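Zarnura Help » Tracking and segmentation

Episode splitter cuts in the wrong place when the basket gets tipped

Posted by Skundano, 4 Apr 2020

Using the hand-held gripper clips to train a pick policy. Splitter works off gripper width plus image motion. Fine on slow picks. But on clips where the basket tips and stuff spills on the table it cuts mid-spill and I get 2 episodes. Threshold is 8, tried higher, then it misses real cuts. Log says split at frame 1658.

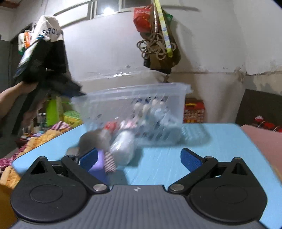
Replies

Ikeda
Blur. Your motion score is whole-image so a basket going over looks like a new scene to it. Mask the fingers first, then score only whats left, and require the width signal to agree before it cuts. Squeezing something, like the wrapped roll between the blue pads, gives you a nice clean width plateau to test on.
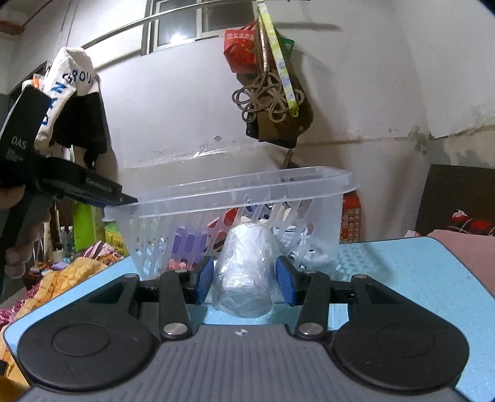
Set min_gap to 725 ms as well — default is way too short. Also check your pose track at that frame. If SLAM jumped there the splitter will cut no matter what you set, and you need to re-run tracking before anything else. I had teh same thing in September and spent ages on thresholds for nothing. For a baseline take a clip with the fingers open by the basket, not much moving, and see what score you get.
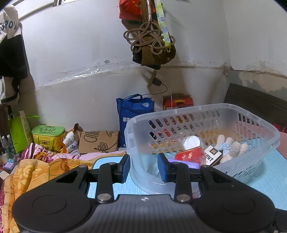 Hastness
just turn off auto split and cut by hand, works for me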